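## 4. Comparing grippers on the sorting table

Now the fun part! Run the same short clear-up with each gripper you want to compare, and write the results on the Zokgate score sheet as you go.

**Before you start:** finish the wrist calibration in section 3.

1. Set the trash bin on the left side of the table, within easy reach of the arm.
2. Lay out the soft and hard items to the right of it. Crumpled tissues are a great test — they fold in ways no foam block ever will.
3. Jog the gripper to the bin rim with the fingers open and save the pose as `BIN_RIM`.

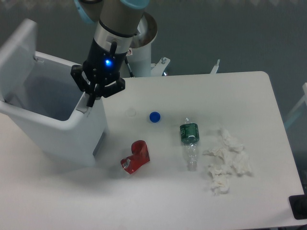 *Fig. 4-1. Open fingers over the right rim of the bin, lid up.*

4. Set grip force to 34 for the first round. Go up to 67 only if items slip.
5. Close the lid, move the arm over the middle of the table and save `HOVER`.

> **Caution:** Keep hands off the table whenever the arm is enabled, even at slow speed.

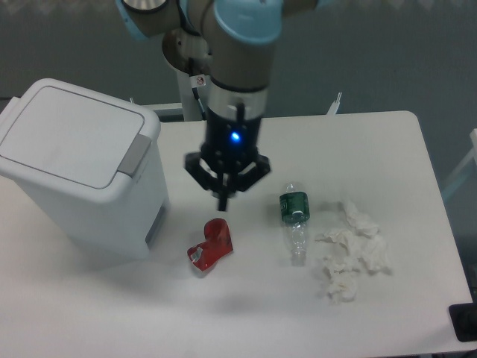 6. From `HOVER`, start program 78 and let it work through one item at a time. Try the bottle both across the body and near the neck — the difference between grippers is bigger than you'd expect.
7. Swap grippers, reload the tool file and repeat from step 3.

**Note:** Breltell tool files saved before September need to be exported again.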